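现场演出用无线入耳监听系统 Plullent 评测报告

发布时间:2019年1月
栏目:巡演与现场设备
评测对象:Plullent 双通道无线入耳监听系统(含发射机一台、腰包接收机两只、机架安装件、天线及电源)
送测单位:Arkby 音响器材经销部

一、评测背景

近年来,中小型场馆的巡回演出数量明显上升,独立乐队与唱作人对监听设备的要求也随之提高。传统的地面返送音箱在容量较小的场地内容易引起啸叫,并使台上声压过高,影响观众区的混音效果。入耳监听系统能够在较大程度上缓解上述问题,但其价格、频率协调及操作门槛长期以来限制了在小型演出中的普及。

Plullent 系统定位于入门级与专业级之间,主要面向自带监听设备的巡演乐队以及常设演出场所。本栏目对该系统进行了为期5周的使用评测,其间随唱作人 Mohammed-Awal Darko 的俱乐部巡演完成了23场演出的实际应用,并在 Tiongson 排练中心进行了补充测试。以下为评测结果,供有关演出单位及个人参考。

二、外观与结构

发射机采用半机架宽度设计,可单台或并排安装于标准机架内。前面板设有显示屏、电平旋钮、耳机监听插孔及电源开关,布局合理,标识清晰。旋钮阻尼适中,在昏暗的侧台环境下操作,误触情况较少。后面板提供两路平衡输入及环路输出,接口间距充足,粗径插头可正常插拔。

腰包接收机为金属外壳,背夹弹力较强。演出过程中,歌手有较大幅度的肢体动作,接收机未发生脱落。电池仓盖的开启方式与同类产品略有差异,须先下压再向外推,初次使用者需要适应。 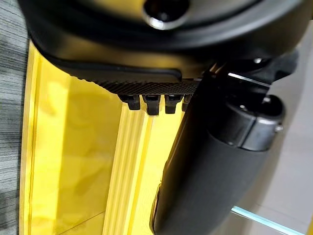
随机附带的机架安装件做工规整,螺丝孔位准确。需要指出的是,厂方未附天线前置套件,若发射机安装于封闭式航空箱内,使用单位须另行购置。考虑到巡演用户多数采用航空箱运输,建议厂方在后续批次中将该套件列为标准配置。

三、音质表现

系统在声音还原方面总体令人满意。中频段清晰,人声定位准确,歌手在伴奏较为密集的段落中仍能分辨自身音准。低频有一定力度,贝斯与底鼓的轮廓尚属分明,但在电平较高时压缩感较为明显,鼓手对此反映较多。高频略有收敛,长时间佩戴不易产生疲劳,镲片的延音则稍欠开阔。

底噪控制达到同价位产品的较好水平。在原声吉他独奏及清唱段落中,可听到轻微背景噪声,乐队整体进入后即不易察觉。系统提供立体声与双单声道两种模式。立体声模式下声像展开自然,适合主唱单独使用;双单声道模式可使两位乐手共用一台发射机并各自调节比例,对人员较少的组合较为经济。

评测期间亦对附送耳机进行了试听。该耳机隔音性能一般,低频单薄,仅宜作为备用。Darko 在首场演出后即改用个人定制耳机,监听效果有显著改善。本栏目建议用户在制订采购预算时,将耳机费用一并列入。

四、无线稳定性

23场演出中,共出现2次可感知的信号中断。第一次发生于一处地下演出场所,歌手走入观众区后方,接收机与发射机之间隔有承重墙体;第二次发生于多组艺人同台的拼盘演出,现场无线设备数量较多,事先未作统一的频率协调。两次中断持续时间均较短,歌手返回舞台或更换频道后即恢复正常。

自动扫频功能可在开机后自行检索可用频道,并通过红外方式将设置同步至接收机。该流程步骤简明,技术人员经简单说明即可独立完成。扫频结果仅反映当时的频谱状况,在观众入场、其他设备陆续开启之后,可用频道可能发生变化。对于转场时间紧张的音乐节演出,仍应由现场负责人员统一分配频率,不宜单独依赖自动功能。

五、续航与供电

接收机使用两节五号电池。以常规碱性电池计,连续工作时间可超过5小时,足以涵盖一次试音与一场完整演出。使用充电电池时续航有所缩短,且电量指示存在偏差:显示屏由满格降至末格的过程较为突然,预警时间不足。评测团队在后期统一执行开演前更换电池的做法,未再出现演出中途电量告急的情况。

作为对照,Tiongson 排练中心同时备有 Sustex 品牌的上一代入耳监听系统。两者相比,Sustex 的电量显示更为细致,但接收机体积较大,且不支持自动扫频。就日常巡演而言,Plullent 的综合便利性略占优势。

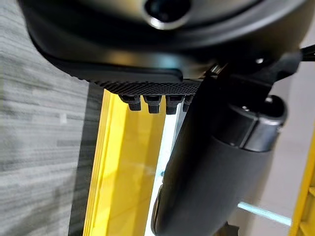 六、操作与培训

发射机菜单层级较浅,常用功能均可在两次按键之内到达。中文说明书内容完整,但部分术语的译法前后不一,例如同一参数在不同章节中分别译作“灵敏度”与“输入增益”,容易造成误解。厂方网站提供的英文版说明书对该项表述一致,用户如有疑问可对照查阅。

在首次使用入耳监听的乐手当中,较为普遍的反映是与观众之间产生隔离感。对此,可在舞台两侧设置环境话筒,将适量现场声混入监听信号。此项属于混音方案范畴,不计入本次对设备本身的评定,但相关单位在引进入耳监听系统时应提前安排排练,使乐手有充分时间适应。

接收机内置限幅功能,出厂状态为开启。鉴于入耳监听直接关系到使用者的听力健康,本栏目不建议关闭该功能,并提请技术人员在每次试音前将音量旋钮归至最低位置,再逐步上调。

七、售后服务

评测期间,一只接收机的背夹螺丝出现松动,经 Arkby 经销部更换后恢复正常。报修手续较为简便,更换件以快递方式寄至巡演下一站。经销部同时表示,天线前置套件与备用背夹计划于3月到货,届时可单独订购。

八、综合评定

各单项以5分为满分,评定如下:

外观与结构:4分
音质表现:4分
无线稳定性:4分
续航与供电:3分
操作便利性:4分
附件完整性:2分

Plullent 双通道无线入耳监听系统适合具有固定巡演计划的独立艺人、小型乐队以及中小型演出场所采用。对声音动态要求较高的鼓手,以及需要同时运行多套无线设备的大型演出,建议先行申请试用,再作采购决定。已购买本系统的用户,应及时将固件升级至最新版本,并妥善保留购机凭证以备保修。

本次评测所用设备由 Arkby 经销部提供,评测结束后已全部归还。评定内容由本栏目独立作出,送测单位未参与文稿审定。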